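A Second Pair of Hands for Old Computers
The Clundeo Era wants to take apart office machines at the pace of a patient technician. We spent two days with it in Sundville.
By Afroza Dewan, 16 Sep 2025

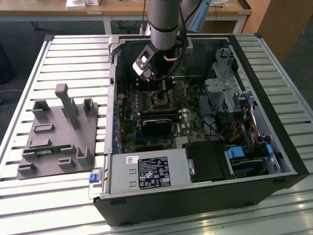 What you get for the subscription

Clundeo does not sell the Era. The company rents it by the month, and the price includes the arm, the slatted aluminum bench, the software, and one visit from a technician who sets everything up. The smallest contract is for nine months. For a small refurbishing shop this is a serious decision, and I wanted to see the system in ordinary work before giving an opinion.

The shop which received me is called Barroso. It buys retired desktop computers from offices and schools, saves the good parts, and sends the rest to a metal recycler. The Era has been there since spring. It stands in the same room where the staff test and pack the parts.

Laying out the job

A person still opens the computer. The tower goes on its side on the bench, with the panel off and the inside facing up, and the arm comes down from above. Next to the tower is a gray plate, 3D-printed, with holders and posts standing up from it. Memory modules go into these holders, and the plate is the part of the system I liked the most. It is simple, and if a holder breaks the shop can print another one the same evening.

Clundeo provides the drawings for the plate, and Barroso has already changed them two times to suit its own way of sorting.

How it works in practice

Memory is the strong point. The gripper closes on the module by its short sides, waits a moment, and pulls straight. I saw very few failed attempts, and when one happened the arm stopped and asked for help on the screen.

Cables are more difficult. Old office towers are full of them, and they do not lie in the same place in any two machines. The staff told me they push the loose ones aside by hand before they start a job. The manual recommends this too, but only in a small note near the end, and I think it should be on the first page.

Graphics cards are offered as a trial function. The arm can lift the card, but a person must first remove the screw and release the lock of the slot. Power supplies and drives are not included for now. Clundeo says that drives with plastic release tabs will be supported in October.

Noise and space

The arm is quiet enough that we could talk beside it without raising our voices. The bench needs free space on every side, more than the brochure suggests, and a shop with a narrow room should measure well before it signs.

Who should consider it

If your shop receives many towers of the same model, the Era can earn its rent. With mixed deliveries, you will spend a good part of the morning teaching it new cases, some two hours for an unfamiliar one. Barroso intends to renew, but has asked for a shorter contract.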